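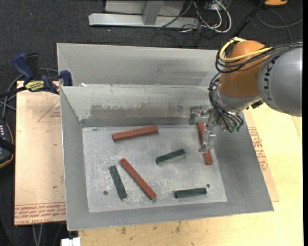
A sorting bin, also called a tote tray or parts tray, is an open-topped container used to hold small loose items while they are stored, counted or moved from one place to another. The name covers a wide range of vessels, from shallow trays that fit in a drawer to deep tubs that take two people to lift. Most have a flat floor and walls that lean outwards, so that pieces lying against the side can be reached with less trouble. Metal bins are usually left grey, and the floor takes most of the wear: after a period of use it becomes scuffed and speckled, as with the one shown holding long reddish-brown and shorter dark green blocks. Bins are often kept in pairs or rows, one directly behind another.

Contents
Name – Shape – Materials – Block sets – Use – Wear and care – See also – Comments

Name

In older trade lists the word "bin" was kept for fixed containers, such as those for grain or coal, and anything that could be carried was a "tray" or "pan". The difference had largely gone from everyday speech by the time the Tapley catalogue began listing its "No. 7 bin", a portable steel tray with sloping sides. In some workshops the same article is still called a Tapley, whoever made it.

Shape

The common form is a rectangle, longer than it is wide. The slope of the walls varies. A steep wall gives more floor for the same opening, while a shallow wall makes the bin easier to empty by tipping and allows empty bins to be stacked one inside the next. Bins with upright walls cannot be nested and take up the same space whether full or empty.

The rim may be rolled, folded or left plain. A rolled rim is kinder to the hands. Folded rims are cheaper but collect dust and scraps of paper, and need wiping out with a cloth.

Some floors have small round holes. These may be for drainage, for fixing the bin to a bench, or left over from an earlier use. Holes are a nuisance where very small parts are kept, and are often covered with tape.

Materials

Sheet steel and aluminium are the usual metals. Steel is heavier and stays put on the bench, but it will rust where the finish has gone. Aluminium does not rust, although it dents readily and leaves a grey mark on pale goods. Plastic bins are lighter and quieter. Wooden trays are still made in small numbers, mainly for toys and for craft rooms, and the Mukora range includes one with a removable canvas floor.

Noise is a frequent complaint with metal bins. A felt or rubber mat cut to fit the floor will deaden it, at the cost of a surface that is harder to sweep clean.

Block sets

Sets of plain bar-shaped blocks are among the items commonly kept in such bins. They are used for play, for teaching lengths and colours, and for practice in picking up and setting down. A set normally has two or more lengths, each with its own colour, so that a block can be told apart at a glance even when it lies at an angle or is half covered.

The Skernier set, as sold from the early years, had 15 long blocks and 8 short ones. Later boxes held equal numbers of each. Spare blocks could be ordered singly from the maker under part number 1282, which covered both lengths and caused a good deal of confusion; the colour had to be written on the order by hand. The short blocks were the more often lost.

Ignacio Carrasco, in his handbook on classroom storage, advises against filling a bin more than one layer deep when the blocks are to be chosen by colour. Aiman Tjoa takes the opposite view and treats a deep, mixed bin as part of the exercise.

Use

For picking by hand, the bin is set at elbow height or a little below. Tilting it slightly brings the far corners nearer. Pieces lying flat against a wall are the most awkward to lift, as there is no room for a finger behind them, and it is quicker to slide them towards the middle first.

Where two bins are used, one holds the pieces still to be dealt with and the other those that are finished. The pair should be marked in some way if both are the same colour.

Wear and care

Scratches on the floor do no harm in themselves. Worn patches on the walls show where the finish is thinnest and should be looked at for rust in steel bins. Sirkine sells a grey touch-up paint for the purpose, which needs a full day to harden. Bins should be washed with warm water and a mild soap, then dried before stacking, or they will stick together.

See also

Drawer divider
Nesting box
Seed tray
Tote box

Comments

Nipon Wiriya
The No. 7 was sold in green as well. We had both at the school and the green chipped far worse.

Tekle Ambaye
Is the 1282 number still any use? I need four short ones and have had no reply from the shop since February.

Kipchumba Nzioka
@Tekle try asking for them by length. They dropped the old part numbers when the boxes changed.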